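Subject: [cell-ops] Re: Station 11, operator duties after the changeover
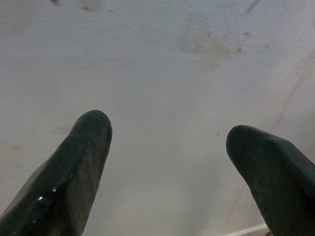
Leokadia Tomaszewski wrote:

> The duty sheet for station 11 still lists one operator for
> loading and one for inspection. With the arm doing the
> loading, what is the first person supposed to do for a full
> shift? My people at Bundell are asking whether the post goes
> away in June or gets a new description. They also want to
> know who clears a stop. At present they wait for
> maintenance, and the line waits with them.

Leokadia,

The post stays. The description changes, and the draft went to Pathak this morning. Main points:

1. Loading by hand ends except for part 611, which stays manual until Vorier delivers the revised tray.

2. The loading operator becomes cell operator. Duties are tray changes, clearing stops of class A and B, and the surface and finger check at the start of each shift. Class C still goes to maintenance.

3. The finger check is visual. Look at both tips for scuffs and dust, and wipe them down. Marks on the work surface, such as stains, specks or scratches, go in the log with their location. The camera threshold was set on a clean panel at Vurcombe, and a dark speck can be read as a part edge.

4. Inspection is unchanged. The inspector does not cover the cell during breaks. If the cell operator is away, the arm is paused.

Training is 5 hours per person, on shift, at normal pay. I have asked for 40 hours in total, enough for eight people. Please send names, including anyone on nights.

Open item: the pay grade. Clearing stops was a maintenance task and was graded as one. I think the cell operator should move up with it, but Pathak has not answered. Until they do, I would not ask anyone to sign the new sheet.

The lifting limit on the old sheet still applies to trays.

Évan Besnard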